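**Rirkent adds snack boxes to its guest rooms from November**

Rirkent, the 28-room guesthouse group, will put a box of packaged snacks in every room from November. Guests can eat what they like from it at no extra charge.

The change follows a survey of past guests. Of the 2883 people who answered, the largest group asked for something small to eat late in the evening, after the kitchen closes at 9 p.m.

Each room will get 16 single-serve packs in a shallow open box. The mix will change through the year and will include crackers, sweet bars and imported snacks from Korea and elsewhere. Rirkent is buying the snacks through Stelleck, a wholesaler it has used for breakfast goods for five years.

"We tried minibars and people left them alone," said Leonie Bright, who manages rooms for the group. "A box you can put on the bed and pick through is closer to what they do at home."

Boxes will be refilled between stays — or on request at the front desk during longer ones. Guests with allergies can ask for a list of ingredients in English before they arrive, and the desk will swap any item on it.

The Tautahi house will be the first to offer the boxes, with the other houses to follow in the same month. Room rates stay the same.

Snacks and a cartoon-print box on a patterned bedspread: 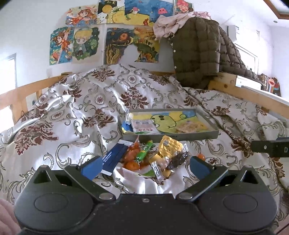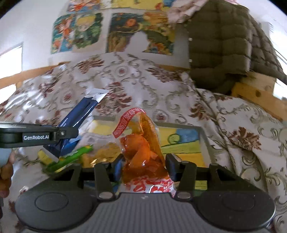 Tane Tawhiri, reached by phone, said he would take the crackers over a chocolate on the pillow any night, but he asked that the desk keep a few boxes without nuts made up in advance — "at ten at night I don't want to wait for a swap."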